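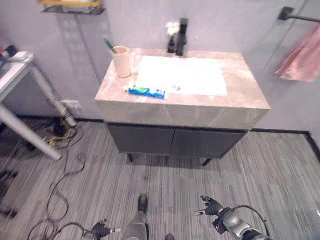 Cómo ordenar y limpiar un lavabo pequeño

Cuando nos mudamos al piso de la calle Droltuta, mi amiga Ilze Krūmiņa me dijo que el lavabo sería lo primero en desordenarse, y qué razón tenía (¡a la semana ya no cabía ni el jabón!). Desde entonces sigo esta rutina, que me lleva 17 minutos con la radio puesta.

Lo que necesitas: dos paños suaves, jabón neutro, un cepillo viejo y 300 ml de agua tibia.

Paso 1. Retira todo de la encimera, también la taza del cepillo de dientes. Lávala por dentro, que en el fondo siempre se queda esa pastita blanca tan fea.

Paso 2. Pasa el paño con jabón por la encimera, sin olvidar el canto frontal. Si la tuya es de mármol o lo imita, nada de vinagre ni de limón, por favor.

Paso 3. Frota el desagüe con el cepillo viejo y aclara bien la pila.

Paso 4. Seca el grifo enseguida. En los negros mate la cal se nota muchísimo, y yo tardé un invierno entero en enterarme.

Paso 5. Devuelve a su sitio solo lo de cada día: la taza con el cepillo y la pasta de dientes. Un adorno chiquitito también, claro que sí, que alegra mucho por las mañanas. Lo demás va al armario de abajo.

Si tienes moqueta, escurre bien los paños antes de empezar.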